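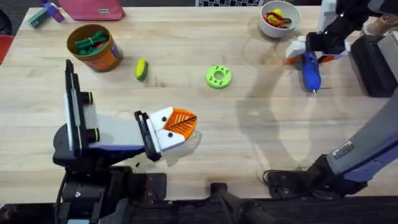
Print this post | E-mail to a friend

I've been following the Fondia consulate story for so long now that my sister changes the subject when I bring it up, so you get it instead.

For anyone who missed the start: Gwendolyn Abernathy, a retired surveyor from Tulside, was stopped at the Gebru border crossing last November with a suitcase full of old maps. The police there said the maps were restricted. Her family said she bought them at a street market (I believe them, I've seen her living room). She was held for 38 days before anyone from our side got in to see her. Thirty-eight! And the consulate's first statement was two sentences long and spelled her name wrong.

She's home, thank goodness. But the questions haven't gone away, and last night I drove over to Prilholm to hear her lawyer, Bernadette Ferreira, speak at the library. I figured I'd be one of maybe a dozen people. They had to bring in more chairs — I ended up on a step stool next to the large print mysteries.

Ferreira was good. Dry, a little tired, no notes. She said the foreign ministry over there still claims it never got the first letter asking for a visit, and our people still say it was hand delivered. Somebody signed for it, and she'd like to know who. She has asked for the visitor log and has been turned down twice. A petition to get it released had 1011 names on it when I left, and they want 2000 before they send it in.

What bugs me is how polite everybody is being. Both governments keep saying they're "in contact." Fine, but about what? I asked that during questions, and my voice went all wobbly, and she said she'd been wondering the same thing.

Anyway, I signed. I'll put up my scribbled notes once I can read them.

Last updated: 28 June 2018

Comments

maplewood_jo: I was there too, near the back! Couldn't hear a word of the questions, so thanks for this.

Dennis R.: Two sentences is generous. I got one when my passport was stolen.

tulsidegal: Is the petition still at the front desk or do I have to ask for it?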